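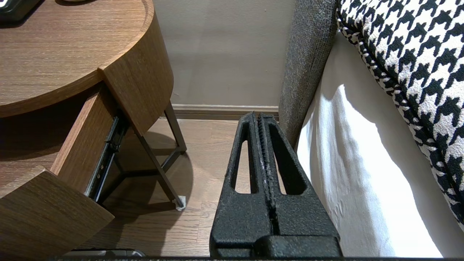 圆形木头床头柜，看得见木纹

木头上的花纹哪儿来的？

摸摸家里的木桌子。一条一条的线，有的弯，有的直，有的像水波。这叫木纹。大多数是树自己长出来的，不过也有印上去的，后面会讲。

先说树怎么长胖。树皮底下有薄薄一层，叫形成层。春天雨水多，天暖和，树长得快，新木头颜色浅，松一点。到了夏末，长慢了，木头颜色深，也硬。冬天呢？很多树干脆不长，睡觉。

一浅一深，就是一圈。一年一圈，所以叫年轮。数一数树桩上的圈，就大概知道树几岁了。40圈，差不多40岁。（热带有些树没有明显的圈，因为那里一年到头都暖和，这个办法就不灵了。）

圈有宽有窄。宽的那年，水喝够了。窄的那年，可能旱，可能虫子多，也可能旁边的大树把阳光挡了。

那为什么桌面上常常看不到圆圈？要看怎么锯。拿一根胡萝卜试试，请大人帮忙切：
横着切，圆圈。
竖着切，长条。
斜着切，椭圆。
木头也一样。横着锯是圆圈，顺着树干锯，圆圈就变成了线，有时候还会出现尖尖的“小山”。桌面大多是顺着锯的板子，所以线多，圈少。

还有节疤，就是那种深色的圆点。那是以前长树枝的地方，树干越长越粗，把树枝的根部包在里面了。周围的木纹只好绕着走，像小河碰到石头。

颜色也不一样。松木偏黄，胡桃木深棕，枫木很浅。涂了油或者漆，颜色在会变深一点。

怎么分真木纹和印的木纹？看边上。真的木板，上面的线到了边缘会接着往侧面走。印的呢，常常到边就断了，或者隔一段又出现一模一样的花纹。真树可不会长两块完全一样的。

动手玩：拓木纹
要准备白纸一张，蜡笔一支，纹路深一点的旧木板一块。纸铺在木板上，按住别动，蜡笔横过来轻轻地的涂。线就出来了。换个方向再涂一张，比比看。太光滑的桌子拓不出来，漆太厚。

小词典
形成层：树皮里面会长出新木头的一层
年轮：树干里一圈圈的纹
节疤：树枝留下的印子

文：Katia Serra
下一篇：树皮为什么会裂开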